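Search this site
Type and press enter
Search

Bringing a tired timber tabletop back to life

13 March 2022

I love an oiled table. Give me a plain timber top with a few years of dinners on it over anything shiny, any day of the week! The best bit is how easily it comes good again. You need one free weekend, a tin of oil and a pile of old cotton T-shirts (keep the soft ones, turf the ones with printing on the front).

Start with a proper clean. Warm water, a small squirt of dish soap, and a cloth you've wrung out until it hardly drips. Wipe along the boards, then go over the lot with a dry towel straight away. Crumbs love the joins between planks, so run a wooden skewer or an old toothbrush down each one before you wipe. Leave it overnight to dry right through.

White rings next. Lay a clean tea towel over the mark and pass a warm iron across it, no steam, a few seconds at a time, lifting the cloth to check. I got a whole family of mug rings out of our kitchen table this way and was so pleased I went hunting around the house for more. Black marks are a different beast and usually want sanding. 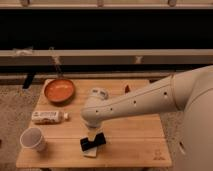

Boards running lengthwise, with a warm honey finish.

Now the sanding, and please don't be scared of it! On an oiled top, 180 grit will shift most of the grubbiness, then finish with 200 or whatever's closest at your hardware shop. Always go with the grain. Use a cork block on the flat and just your fingers on the edges, or you'll round them over before you know it. Vacuum, wipe with a barely damp cloth, and let it dry again.

For oil I've been using the Kurek hard wax for a while and I'm very fond of it, but any decent table oil will do the job. Pour out less than you think. Rub it in with a folded rag, wait 15 minutes, then buff off every bit that's still sitting on top. If it feels tacky the next morning you've left too much on, so rub it with a fresh rag and a tiny dab more oil. Two thin coats, a day apart, and keep the mugs off it for 6 days if you can stand to.

One serious bit: oily rags can heat up and catch fire by themselves. Lay them flat outside to dry, or soak them in a bucket of water, and never scrunch them into the bin.

I redo ours every July, when it's too cold in Nornville to do much in the garden, and the colour that comes up with that first wipe of oil still makes me grin.

Related tips
Getting candle wax out of a tablecloth
Wobbly chair legs: glue, clamp, wait
Looking after a wooden chopping board
Felt pads that stay put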